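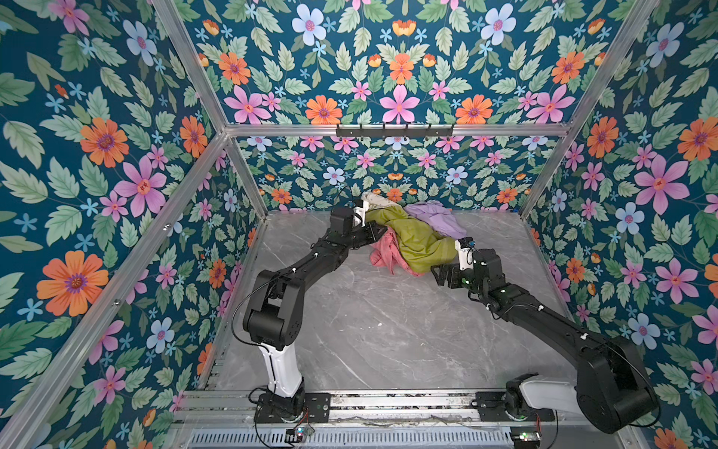 I have a theory that the heap of clothes on the floor is the most useful piece of furniture in any home, and I've been trying to get somebody to agree with me for years. My sister-in-law won't. The guy at the laundromat on the corner won't either, and he looks at heaps all day long! But think about what a heap does. It holds everything, it never needs assembling, and it shows you what you've been wearing lately, which a closet will never do. It also has a way of looking terrible against anything nice. Put a crumpled pile on a pale gray floor with marble veining, with big orange and pink flowers on teal all around it, and your eye goes right past the flowers and lands on the laundry. You could have a row of hooks up on the back wall, too, and the clothes will still be on the floor.

Hooks are really what I want to talk about. I bought a rack last year, the Huttunen one with the fold-down pegs, and I put it up in the bedroom at what I figured was a sensible height. Then I went right on dropping my jeans on the floor. I'd walk past the rack to do it. For a while I blamed the rack (the pegs are a little short, and a hooded sweatshirt slides off if you look at it wrong), but I've stayed in enough rentals to know it's me. When we had that week in Prirnholm the place had hooks behind every single door, good deep ones, and by the second night there was a pile next to the bed like it had followed me from home.

So I gave in. My rule now is that the heap is allowed, but it gets 2 days. After that it has to be dealt with, all of it, down to the last sock, and I don't get to skim the good stuff off the top. Skimming is how you end up with that bottom layer, the gym shirt and the one pillowcase that's been under there so long it has creases you could cut yourself on.

Dealing with it is easier than people make out. I sit down on the floor next to it, for one thing. All the magazines have you hauling everything up onto the bed so you can't go to sleep until you're done, and I've tried that, and what I did was move it all to the chair at midnight. On the floor you're at the right level. You grab whatever's on top, give it a shake, and it goes to the hamper or it gets folded or it goes on a hook. I don't sort by color at this stage and I don't match socks. Sock matching in the middle of a heap is a trap, you spend the whole time digging around for the other one and the pile gets wider instead of smaller.

The middle category is the one that causes all the fights. I mean the clothes that have been worn once and aren't dirty. My mother would have washed them. My college roommate would have put them back in the drawer with the clean things, and I still think about that. I say those are what hooks are for, and pretty much the only thing they're for. If you hang clean shirts on them you've used them up, and then the worn-once sweater has no place to go and down it drops.

I did fall for the Juvonus basket, I admit it, the tall one with the lid. Lovely thing. The lid killed it. Lifting a lid is one step more than letting go of a shirt, and I will not take that step at eleven at night, and I don't believe you will either. The lid lives under the bed now and the basket gets used every day.

And then there's decorating around the mess, which I'm all for. When we redid the spare room I wanted the loudest flowered wallpaper I could find, and I was told (by several people, at length) that a busy wall makes a messy room look messier. I don't buy it. A plain white room with one T-shirt on the floor looks like a crime took place. With a lot of flowers going on, at least you've got something cheerful to look at while you're sitting there shaking out pants. I'd do the ceiling if I could reach it.

Anyway, it's day two over here and there's a towel in mine that I'm pretty sure belongs to the neighbors.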